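# How a Robot's Hand Gets Looked After

A robot hand has a hard job. It grabs, squeezes, lifts and lets go, over and over, all day long. Sooner or later it gets dirty, or a part wears down, and then a person has to fix it.

Most robot hands don't look much like yours. They have no thumb and no palm. Many have just two fingers that move toward each other and pinch, the way you pinch a grape. People who work with robots call this kind of hand a **gripper**.

The grippers on this page are used at the Fliltent workshop in Grollberg. They are the kind a person can hold and carry around. Someone takes a gripper in each hand and does ordinary jobs with them, such as moving a cup or folding a towel. A camera on each gripper records the job. Later, a robot can learn from the recording how the job is done.

## What the parts do

**The shell** is the hard outside. It keeps dust and bumps away from the parts inside.

**The vents** are narrow slots in the shell. Motors and computer parts get warm when they run, and warm air needs a way out. Your family's TV probably has slots like these on the back.

**The jaw** is the part that closes on things. Rubber pads help it hold on. Try picking up a glass with a rubber glove on, then with a woolly mitten, and you'll feel why rubber is a good choice.

**The marker** is a square with a black-and-white pattern of blocks. It looks a bit like a very simple crossword. A camera can spot that pattern easily, and a computer can work out from it where the gripper is and which way it is tilted. 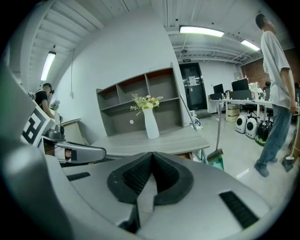

*Two grippers at a table with a vase of flowers. Look for the black rubber pads in front and the square marker on the left.*

## The morning check

Before the grippers are used, somebody goes over them. It takes almost 4 minutes for a pair. The checker works down a card that hangs by the door of the tool room:

1. Switch the gripper off.
2. Wipe the camera lens with a soft, dry cloth.
3. Wipe the marker.
4. Open the jaw and look at both pads.
5. Brush the dust out of the vents.
6. Wiggle each finger gently. It shouldn't rattle.
7. Switch on, then open and close the jaw all the way.

The first step is there to keep fingers safe. A jaw that closes by surprise can give you a nasty pinch. You would never put your fingers in a door that somebody might shut, and it's the same idea.

Wiping the marker sounds like a small thing, but a smear of jam can cover up one of the squares. Then the camera sees a different pattern, or no pattern at all. The computer loses track of the gripper, and the recording may have to be done again.

## Changing a worn pad

Rubber wears away when it rubs against things. You can see this on an old eraser or on the soles of your sneakers. At Fliltent the pads are changed after 88 hours of use, or sooner if there's a crack.

The new pads come in a small box from a company called Plivlow. First the gripper is switched off and the battery is taken out. The old pad is peeled away, starting at one corner. There is usually some sticky glue left behind, and this has to be cleaned off completely. If a lump stays there, the new pad won't lie flat.

Then the new pad is pressed down and held in place with a clamp for 2 hours while the glue sets. Both pads are changed together, even when only one looks bad — a thick pad and a thin pad won't meet in the middle.

The last job is called **calibration**. That's a long word for making sure a machine measures correctly. New pads are a little thicker than old ones, so the jaw now touches sooner than it used to. The checker closes the jaw, tells the computer "this is shut," opens it wide and tells the computer "this is open." The computer saves both.

After that comes a test with a sponge, a pencil and a plastic egg. If the gripper can hold all of them without dropping or squashing anything, it goes back on its hook.

## Words to know

**Gripper:** a tool that holds things for a robot or for a person teaching one.

**Marker:** a pattern that a camera can find easily.

**Calibration:** checking and setting a machine so that it measures correctly.

## Try it yourself

You need two wooden clothespins, some rubber bands and a few small things to pick up, such as a marble, a coin and a cotton ball.

Pick up each thing with a plain clothespin. Now wrap a rubber band around each tip of the other clothespin and try again. Write down which things got easier to hold and which got harder. Then rub a little flour on the rubber bands and see what dirt does to a good grip.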